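Back from the break, and a few notes on the women's side

The team I follow started training again this month after the winter break, and I went along to watch on the first evening. Sulik play in the regional women's league, which means you can stand at the fence with a coffee and watch the whole session without anyone asking who you are. It was cold and the lights on the far side of the field took a while to warm up. Most of the squad was there.

Liliana Greco was the one I wanted to see. She hurt her ankle in the away game at Naroson and missed everything after that, and the club never said much about how bad it was. She did the full warm-up and the passing drills, then went off to work with the fitness coach while the others played a small-sided game. She was running in straight lines at a decent pace. I didn't see her turn hard on that foot, so I would not expect her to start the first game. The bench, maybe.

Where things stand

We are third. The top two go into the playoff for promotion, and Vullow are 2 points ahead of us in second place with the same number of games played. Colombo are out in front and I don't think anyone is going to catch them. They have the best goalkeeper in the league and they don't give up leads.

So it comes down to us and Vullow, and we still have to go there. We drew with them at home in October in a game we should have won. I wrote about that one at the time and I have not changed my mind about the penalty.

What worries me more is goals. We have conceded very few but we don't score enough, and when Greco went out we lost the only player who makes runs behind the defense without being told to. Serena Marchetti has been playing up front in her place. She works hard and she holds the ball up well, but she wants it to feet with her back to goal, and then everybody has to come up and support her. Against the weaker teams that's fine. Against Vullow it left big gaps behind our midfield.

The coach

Sandro Santoro has been in charge for a season and a half now, and the complaints about him are getting louder. I hear them at every home game. He is too careful, he makes his changes too late, he doesn't trust the younger players. There's some truth in the second one. In the last game before the break he waited until the 80th minute to bring anyone on, when it had been clear since halftime that the left side was tired.

But I remember what the team looked like before he came. We let in four at home to a team that went down that year. He fixed the defense first and I think that was the right order to do things in. If we finish third again, people will want him gone, and I would be sorry about it.

At training he had them working on corners for a long time. Short ones, mostly, with Yaowalak Yimyam taking them from the right. We have not scored from a corner since the second game of the season, so I was glad to see it. Yimyam has the best delivery on the team by a distance and for months she was being sent into the box to jump against center backs who are a head taller than she is.

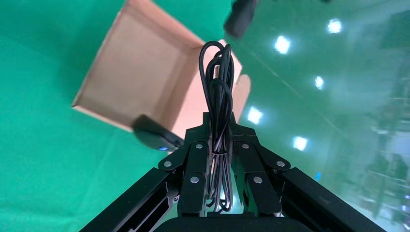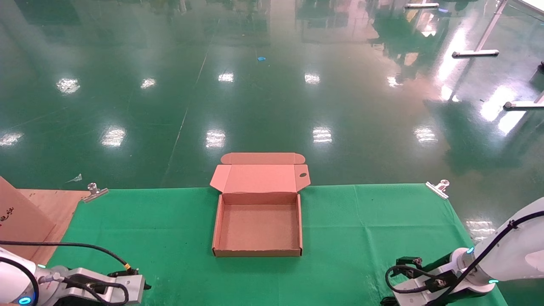
The new signing

Hinata Oshima joined over the break and trained with the group for the first time. She is a wide player, left-footed, and she'll wear number 9 even so, which was free after last summer. I had only seen short clips of her before this. She is quicker than I thought and she crosses early, on the second or third touch, before the fullback is set.

That could help Marchetti a lot. Most of our crosses this season have come late, after the other team has everybody back in the box. If Oshima can get the ball in sooner, Marchetti doesn't have to do so much with her back to goal. They talked for quite a while by the touchline after the small game, with a lot of pointing.

I don't know how good she is without the ball. The game in this league is more physical than where she was playing, and our left back likes to go forward and will need cover. Santoro will not put up with a winger who doesn't track back. Ask anyone who played there last year.

Getting to the Vullow game

A few people have written to ask about travel. There is a supporters' bus again, with 52 seats, leaving from the parking lot behind our ground at 10 in the morning. Last year it filled up, so put your name down at the next home game if you want to go. Names are taken at the table next to the ticket window. Kids ride for half price.

If you are driving, don't try to park at the stadium. The lot there is small and they close it early. There is street parking on the hill behind the school and it's a ten-minute walk down. The away section has no roof, so bring a proper coat. The food stand on that side was closed the last time I went and I ended up eating a chocolate bar for lunch.

Before that we have two home games, both against teams in the bottom half. I'll be at both and will write something after each one, probably the next morning. If Greco gets any minutes, I'll put that at the top.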